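**Play food** is the general name for toy versions of things people eat, made for children to pretend with. It covers fruit and vegetables, eggs, bread, cakes, fish, cheese and whole dinners on a plate, and it's usually found in the company of small saucepans, tea sets and a cardboard box that has been declared a stove. The name is also used, a little loosely, for felt and knitted pieces made at home, and for the odd real item, such as an empty egg carton, that has wandered in from the kitchen and stayed.

## Materials

The oldest pieces that turn up in family collections are mostly wood, painted plaster or baked clay. Plaster food was often glued to its plate, which kept the roast looking handsome but rather spoiled the fun of serving it. Moulded plastic made things lighter, cheaper and a good deal easier to wash, and it brought in the bright colours that many grown-ups still remember from their own toy boxes. Wood never went away, though, and it has come back strongly in the shops, often with a dab of glossy varnish.

## Common shapes

Makers have always favoured foods that can be recognised at a glance, even by a very small child and even from across the room. Bananas, carrots and fried eggs are old favourites for just this reason. Mushrooms do well too, with their plain two-part outline of stem and cap, and they're handy in a pretend soup, a pretend pizza or (for the more adventurous cook) a pretend birthday cake.
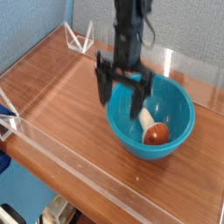 *A toy mushroom with a cream-white stem and a brown cap, in a turquoise-blue plastic bowl.*

Some shapes are harder to get right. Potatoes are easily mistaken for stones, and rice is hardly ever attempted, for reasons any parent with a vacuum cleaner will understand. Leafy vegetables tend to be made in felt, where the floppiness is a help and a lettuce can be taken apart for sandwiches.

## In pretend play

Children generally begin by handing a piece of food to somebody and waiting to see whether they'll pretend to eat it. Stirring, pouring and serving come along after that, and in time there are whole restaurants, complete with menus, bills and very strict opening hours. Bowls and pots matter as much as the food itself, as a great deal of the pleasure lies in putting things in and tipping them out again.

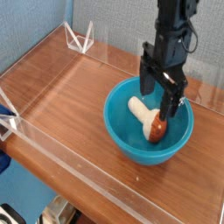
Shopping games are a close cousin of cooking games, and the same pieces serve happily for both. A basket, a counter and a few buttons for money are enough to open a greengrocer's, and prices tend to be whatever the shopkeeper feels like on the day. In childcare centres the two corners are often set up side by side, so that the groceries can travel straight home to be cooked.

## Collecting

Older sets have a loyal following among collectors, who look for bright paint, unchipped edges and, best of all, the original box. The Gotthorpe toy museum keeps a collection of 3,152 pieces, among them a much-loved Jeterel picnic set of 13 items that still has its 2 paper napkins.

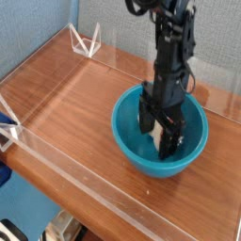

Sets made at Jumholm are also sought after, particularly the breads, which were carved and stained by hand and vary pleasantly from one loaf to the next. Single pieces are far easier to come by than full sets, and many collectors are quite content to put together a mixed basket over the years.

## Care

Plastic pieces can be washed in warm soapy water. Painted wood is better wiped with a damp cloth and left to dry away from the heater, and felt should be washed by hand and pressed back into shape while it's still damp.

## See also

- Doll's house furniture
- Toy kitchens
- Wax fruit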